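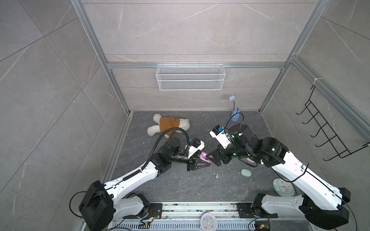

Ticket: Alis cell - spare parts and second cell, budget for next year
Queue: Kovdale lab equipment
Opened: 21/06/2023
Status: Waiting on quote
Priority: Normal

Request

We need a figure for the Alis two-arm cell before the equipment budget closes. There are two parts to it. The first is a spares kit for the cell we already run. The second is whether to order another cell to the same layout or put the money into fixing up this one. The budget form has a single line for both, so please keep them apart in this ticket and we will add them up at the end.

The cell is used for pick and handover work with small household items and soft toys. It was down for 12 working days in March waiting on a gripper finger and a wrist cable. Neither part was on the shelf. That is the main reason for this ticket.

Reply 1 - equipment desk

Thanks. Before I can price anything I need to know which parts you have replaced since the cell went in, and which ones were failures and which were wear. Please also tell me if the second cell has to match the first one exactly. An exact match is easier to support but it locks us into the same floor and the same fittings.

Can you send the old order number from Kaczmarczyk? I have an order for the arms but I can't find one for the enclosure.

Reply 2 - requester

The enclosure was not a Kaczmarczyk order. They supplied the arms, the grippers and the front rail. The posts and wall panels were bought separately and put together here, so you will find them under workshop materials.

Replaced so far: gripper fingers (wear), one wrist camera cable (failure, pulled at the connector), cable clips (wear). The arm motors are original.

The second cell does not have to match in every detail. It has to match in arm spacing, rail position and camera position, or the programs won't carry over. Walls and accessories can be whatever is cheapest. The wire basket on the back wall and the hook rack on the right can be left off the new cell. We don't store anything in them during runs and they only add to the fitting time.

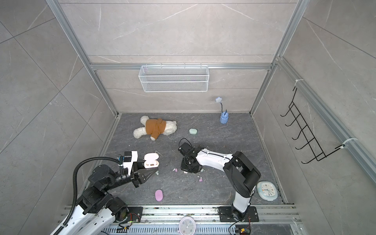

Reply 3 - equipment desk

That helps. I have taken the basket and the hook rack off the list for the new cell.

Kaczmarczyk came back on spares. The full kit is 1,713 and covers fingers for both arms, wrist cables, clips and one spare motor. Without the motor it drops to 680. Lead time is 27 days either way. They will hold the price until the end of the quarter.

I would go for the smaller kit unless you think a motor is likely to go. I have no failures on record for the motors, but I also have no record of the hours they have run. Do you log them?

Reply 4 - requester

Hours are in the Prirnura export, under the cell name. I have asked for a copy and will attach it. From memory the right arm has done more than the left, but please wait for the export before you use that for anything.

On the motor: the wait is what worries me more than the price. If a motor goes, both arms stop, as every program we run uses the pair. Against that, one spare motor only helps if it is the right size for the joint that fails. The quote doesn't say which joint it fits. Please ask them that first. If it is a wrist motor only, I would take the smaller kit and put the difference toward the floor.

The floor is the other thing I want in the budget. Small items get set down and picked up on it all day and it collects white specks, which have to be brushed out by hand.

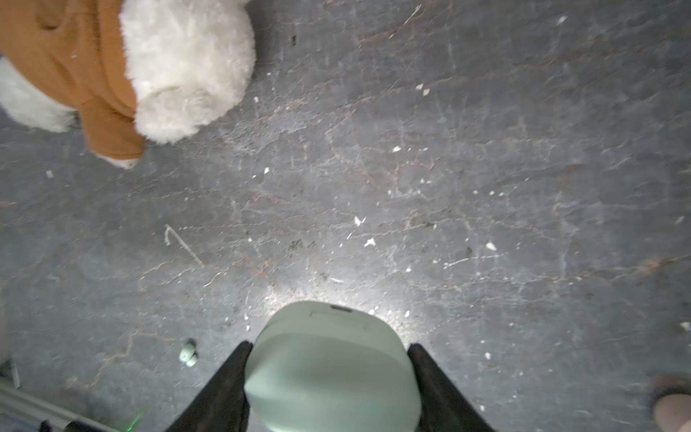 I had been putting that down as a cleaning job with no cost against it, but it takes time out of every shift and it should be counted when you compare one cell with two. A plain mat that lifts out would do. It needs to lie flat at the corners and it must not change the working height by more than the programs can take. I can measure that.

Please also price a small hand vacuum. We share one with the workshop now and it is usually in the workshop.

Reply 5 - equipment desk

Mat and vacuum added, both under consumables so they don't have to go through the equipment line. I will need the measurement for the mat before I order.

I have asked Kaczmarczyk about the motor. For the fingers, can you tell me how you decide when to change a set? If we are buying them in pairs I would like to know how many pairs a year to put down.

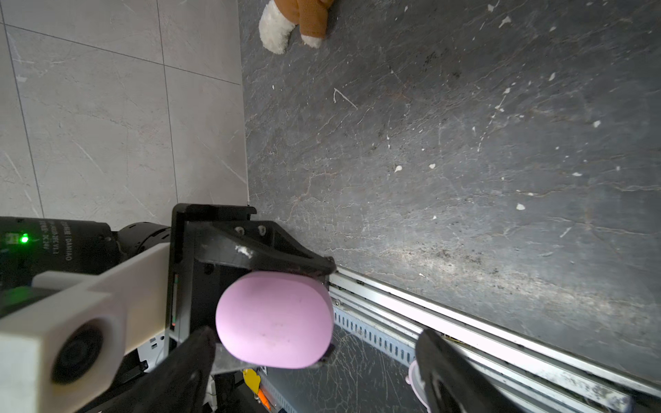 Reply 6 - requester

We have no fixed interval for finger changes and we should have one before we buy stock. At the moment we change them when a program starts dropping things, and by then we have lost part of a run. I would rather go by looks. The right finger on this gripper has a lighter worn patch near its tip, and I would use that as the cue to have a new pair ready on the bench. The same weekly check could take in the bracket, where a bit of white fluff is stuck on the black face below the bolt holes. Soft toys shed, so brushing down the gripper goes on the check sheet too.

For the budget, put down what the smaller kit includes and nothing extra. If the check sheet shows we use more than that, we can reorder in the second half of the year.

Reply 7 - equipment desk

OK. Where this stands:

Spares kit: smaller version as default, larger one if the motor turns out to fit more than the wrist.
Second cell: arms and rail from Kaczmarczyk, quote requested. Posts and walls through workshop materials. No basket, no hook rack.
Consumables: floor mat (waiting on your measurement), hand vacuum.
Open: Prirnura hours export, motor joint size, mounting brackets for the second rail - I can't see whether those came with the first order.

Reply 8 - requester

The brackets came with the rail. I checked the delivery note. Mat measurement to follow once the current run is finished.

Status changed: Waiting on supplier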